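双腕作業セルの導入計画

双腕作業セルの導入計画(そうわんさぎょうセルのどうにゅうけいかく)とは、二本のロボットアームを一つの作業台に据え、部品の取り出しや仕分け、配線まわりの作業を行わせる設備について、購入前に費用、設置条件、運用体制を見積もる手続きをいう。中小の電子機器組立業者向けの資料では「初期費用の回収」を中心に語られることが多いが、その試算の前提には疑わしいものが少なくない。

概要

計画は通常、対象作業の選定、機器構成の決定、見積もりの取得、試験運用、発注の順に進むとされる。実際には見積もりが先に届き、対象作業があとから探される例も多い。販売側の資料は一般にアーム本体の価格を大きく掲げ、グリッパー、治具、トレイ、配線、安全対策、ソフトウェアの保守契約を別紙に回す。別紙の合計が本体価格に迫ることもあり、本体価格だけで稟議を通した場合、年度の途中で追加予算の申請が必要になる。

費用の構成

Hoselが配布する見積もりの雛形では、標準構成が451万円、年間保守料が85万円と記載されている。教示作業の人件費は含まれない。Orneckの雛形は総額を500万円とし、保守料を初年度に限り無料とするが、二年目以降の料率は「別途協議」とあるのみである。両者を同じ表に並べて比較した資料が出回っているものの、条件が揃っておらず、比較としての価値は低い。

稼働率の仮定にも注意を要する。雛形の多くは終日の連続稼働を前提に回収年数を計算しており、品種の切り替え、部品の補充、把持に失敗した際の復旧に要する時間を差し引いていない。月産500台程度までの多品種生産では、この差が回収年数をそのまま左右する。

作業台と周辺器具

台上の器具は計画書で「その他」にまとめられやすい。基板とワイヤーハーネスを中央のトレイに置き、細い電線などを左右の浅い箱に分けるといった配置では、箱の寸法、縁の高さ、アームの可動範囲を互いに合わせる必要がある。手書きの表示で足りるうちは安価だが、品種が増えると表示と置き場所の管理に手間がかかる。光沢のある金属トレイは、カメラによる認識を用いる場合、照明の反射を含めて試験の対象とすべきである。
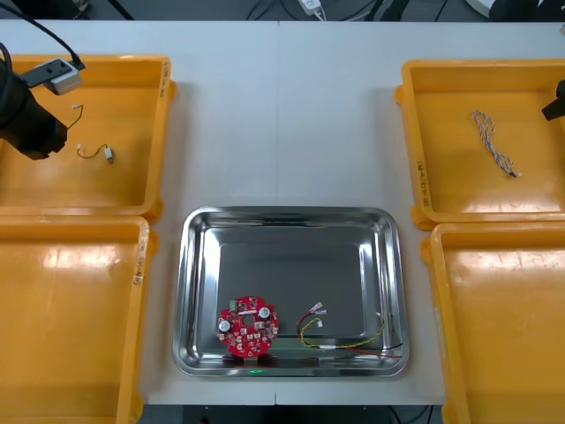
Ifansの意見では、この種の計画で最初に削るべきなのはアームの性能ではなく、対象品種の数だという。柔らかい電線を扱う工程と基板を扱う工程を同時に自動化しようとすれば試験期間が延び、その間の人件費はどの見積もりにも載らない、とも述べている。もっとも、品種を絞れば回収の根拠となる作業量も減るため、この助言に従った計画が採算に乗るかどうかは別の問題である。

試験運用

発注前の試験運用は広く推奨されるが、その結果は慎重に読む必要がある。販売側が用意した部品での試験は、納入ロットごとの電線の曲がり癖やコネクタ形状のばらつきを反映しない。購入側は自社の部品を持ち込み、成功率とあわせて、人が介入した回数と復旧時間の記録を求めるのが望ましい。Rernierの試験報告書には介入回数の欄がなく、成功率の分母に再試行を含めるかどうかも明記されていない。

リースと購入

リースは初期支出を抑える手段として紹介される。ただし、専用に製作した治具やトレイは契約の対象外となる場合があり、途中解約の際には購入側の負担として残る。契約期間が製品の生産予定期間より長い案は、月額が低く見えても総額で不利になりやすい。四月の予算開始に合わせて契約を急ぐと、試験運用の期間が最初に縮められる。

関連項目

産業用ロボット
ワイヤーハーネス
設備投資計画
保守契約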